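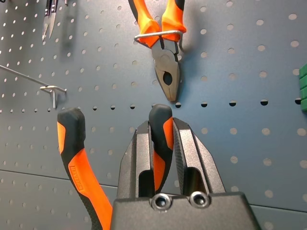 Progress report, Lerkura tool-return project
To: Chinyere Balogun
Date: 03/10/2023

Hi Chinyere,

I'll start with the bad news, as it's what you'll be asked about. We had a drop on the pegboard cell, and I've stopped all unattended runs until we've fixed it.

We've been putting pliers back on the board, and the trouble is in how we hold them. The fingers close on one handle only, so the other one is free to swing out. On run 211 it swung, caught a hook, and the whole tool twisted out of the grip and hit the floor. The arm didn't notice! It carried on to the board, "hung" nothing at all, and logged a success. That second part bothers me a lot more than the drop — the grip check was only reading finger position once, at pickup, and never again.

No one was hurt and nothing broke, apart from one bent hook (already replaced). The guard door was shut the whole time, so the safety side did its job.

Since then we've changed 2 things. The gripper now rechecks its opening all the way through the move and stops dead if it changes. We've also slowed the last stretch in front of the board, where there isn't much room next to tools already hanging up. I'd still like new finger pads from Garberg, wide enough to take both handles at once, and their quote is 900 dollars — we can cover that from the Sedholm parts money if you're okay with it.

We've logged 2,105 runs in total, and I'm now going back through the old "successes" to see how many were real. Expect that number to drop a bit. The December demo still looks doable to me, but I'd want the pads on well before then.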